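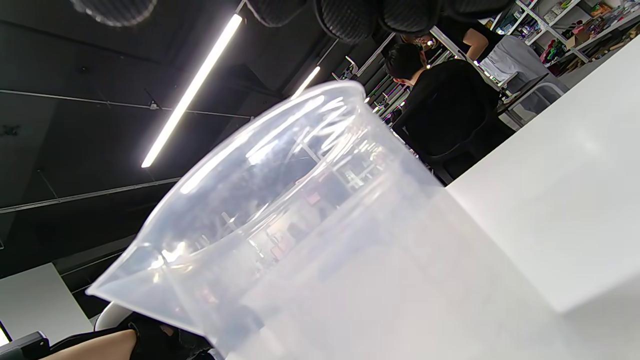
Nirnine Cricket Club Names Rehema Kashindye Head Coach

DERPORT, August 7, 2019 – Well, I've been itching to share this one! I'm Maribeth Manalo, club secretary at Nirnine, and I get to tell you that Rehema Kashindye will be our new head coach, starting with the fall nets.

If you followed us at all this season you already know Rehema. She opened the bowling for nine summers, took 247 wickets with those big looping leg cutters (I kept wicket to a few of them and my thumbs still remember), and played her last match for us in July against Laing. We lost that one by 3 runs, and I'm not over it.

She takes over from Gregor Kinnear, who is moving to the coast but has promised to come back for the Flalar Cup weekend. Gregor taught half this team how to hold a bat, me included, and we'll miss him a lot.

"I want our young bowlers to get long spells and not worry about going for a few," Rehema told me after she signed. "You don't learn to bowl spin in two overs."

Our captain, Elspeth Lamont, is staying on for another year, and Yevdokiia Sydorenko will look after the juniors on Saturday mornings. Sign-up for both groups is open now at the pavilion – bring white sneakers if you have them, and we'll lend you the rest.

The Flalar Cup final drew about 1,400 people last time, so if you'd like a seat near the sightscreen next year, get your membership sorted early!

Media contact: Maribeth Manalo, Club Secretary, Nirnine Cricket Club, Derport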